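FOR IMMEDIATE RELEASE
11/10/23

Zavuswood opens its doors to anyone who wants to paint, fold and take home a flower

Hello, all! Kamol Jaidee writing, from the long room over the hardware store on Onsri Lane, with paint on my sleeve and a cup of tea going cold next to me. I was told a press release should be written in the third person and should have the big news in the first sentence. I've tried it three times and it sounded like somebody else's mail, so you're getting me.

The big news is that the Zavuswood table sessions are going public. From December we'll be open to walk-ins on Saturdays, ten to four, and on Wednesday evenings from six until we get tired. You come in, you pick a printed floral sheet, you sit down and color it however you like, and you go home with it. If you've been on our waiting list (all 173 of you, and I'm sorry it took this long), you get first pick of the December seats and you should already have an email from Tươi Âu with your dates. Check your spam folder. She writes very cheerful subject lines and the filters don't trust her.

For those who don't know us, Zavuswood started as four friends sharing a rented table. Prasert Panyasiri drew, I colored in what he drew, Chalerm Kaewmanee made frames out of whatever lumber was left over downstairs, and Tươi kept us from running out of everything. Then people began asking if they could have a turn. Kenta Uchida joined us last winter to run the printing, and that changed what we could do, for the simple reason that Kenta can get a line drawing onto a big sheet without it going fuzzy. I used to do it with a copier and a lot of tape. We don't talk about those.

The floral series is called Jatov, and it's the first one we've made for the public tables. Prasert drew roses all through the spring. Pages and pages of them, on envelopes, on the back of the gas bill. He draws a rose from the middle out, round and round, and he won't stop until it looks right to him, so some of them have an awful lot of petals! I love coloring those. You can put a thin wash over the whole flower and the lines do the work for you. I'm a soft peach-orange person myself and I always have been. Chalerm says I'd paint the stairs that color if somebody let me, and I would.
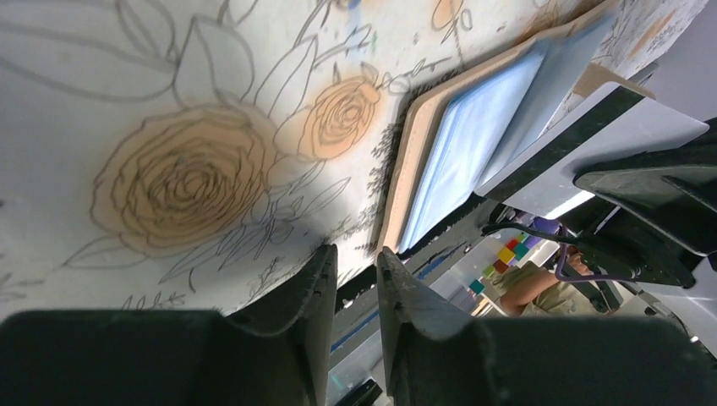

We're printing the first run in dark gray on off-white. I fought for the gray. Black line is fine for posters, but when you lay a pale color next to it the black shouts and your poor little pink disappears. Kenta mixed me a gray that's dark enough to follow with a brush and quiet enough to leave alone. There are 300 sheets in this first run and when they're gone we'll do a second design, which Prasert has promised will have fewer leaves. (I've asked for more leaves. We'll see who wins.)

What you get for your money

A seat is $18 for adults and $9 for anyone under twelve. That covers the sheet, paints, brushes, a jar, a rag and a board to work on. You don't need to bring anything, though an old shirt is a good idea. Under-eights need a grown-up with them, and the grown-up is welcome to paint too – we'd much prefer it to watching them look at their phones.

If you want to stay for the second half of the Saturday session, Tươi does a fabric hour starting at two. It's folding, mostly. She takes plain cotton cloths, the kind you'd wrap a present or a loaf in, and shows you four or five ways to fold them so they stay put without pins. I was snooty about it until she made me try, and now every birthday present in my family comes wrapped in cloth and I want the cloth back afterward. The fabric hour is free with a seat. She has pale colors and dark ones and she'll let you swap if you don't like what you're handed.

Boards and frames

Chalerm has asked me to say something about the boards, as he made them all and he's proud of them, and he should be. He rounds off the edges by hand so they don't dig into your wrist when you lean. You can buy one if you get attached to it. Plenty of people have. They're $22 plain, or $30 with a coat of oil, and he'll put your initials on the back for nothing if you ask when he isn't busy.

Frames are a separate thing. He can make one to fit a Jatov sheet in a week or two, longer around the holidays. Please order before the second Saturday in December if it's a present. He'll tell you the same thing when you walk in, and so will the sign on the door.

Now, drying. Everybody asks. A thin wash on our sheets wants half an hour before you move it, and more if you've been heavy-handed with the water. We've put up racks along the back wall and you can leave your sheet with us overnight if you like, with your name on the corner in pencil. Pickup is any time we're open. After a month we start using them to decorate the stairwell, so please do come back.

A word from the others

I went around the table and made everybody give me a quote, which I understand is the custom.

"I'm happy for people to go outside my lines," says Prasert Panyasiri. "I'd like to see a green rose. Someone do me a green rose."

"The sheets lie flat if you keep them under something heavy the night before. That's all I want to say," says Kenta Uchida.

Tươi Âu: "Bring your mother. Mothers are very good at this."

Chalerm Kaewmanee was sanding and waved at me.

Getting to us

We're at 2113 Onsri Lane, up the outside stairs on the left of the hardware store. The stairs are steep and I know that's a problem for some of you. The store has let us use its freight elevator on Saturdays; ring the bell at the loading door and one of us will come down and ride up with you. On Wednesdays the store is shut by the time we start, so for now the evening sessions are stairs only. We're working on that with the landlord and I'll put out a note when it changes.

Parking is on the street, and it's easier on the church side. The bus stops right across from us.

The money part

We've been able to open up thanks to a grant of $2000 from Briltik, the little paper and ink shop two blocks over, where we've been buying our supplies since the shared-table days. It paid for the racks, better lamps, and a big box of brushes that aren't shedding their hair into everyone's petals. Briltik will also carry the Jatov sheets on its counter starting in December, loose or in a flat envelope with a strip of tester paper, so you can paint at home if crowds aren't your thing. They have roughly a third of the run. Ask at the register, as they're kept flat in a drawer.

Groups and schools

We can take a group of up to fourteen on a weekday morning. We've had a book club and a bridal shower so far, both very loud, both invited back. For schools we drop the price to $6 a child and Kenta brings out smaller sheets with a single rose on them, which fit better on a kid's lap and can be finished before lunch. Email Tươi for dates. January still has room. December mornings are nearly full already and I'd be quick.

For the press

If you write for a paper or a newsletter or you have one of those neighborhood pages, please come and sit down with us. Any Wednesday. We'd like you to paint something while you're here – it's a much nicer way to talk, and your hands are busy so you forget you're interviewing anyone. Prasert will show you his drawings if you ask him, including the ones on the gas bill. Scans of the line drawings are available for print and can be sent the same day.

Contact: Kamol Jaidee, Zavuswood, 2113 Onsri Lane. Bookings and group dates: Tươi Âu, same address. Leave a message if we don't pick up, we've usually got wet hands.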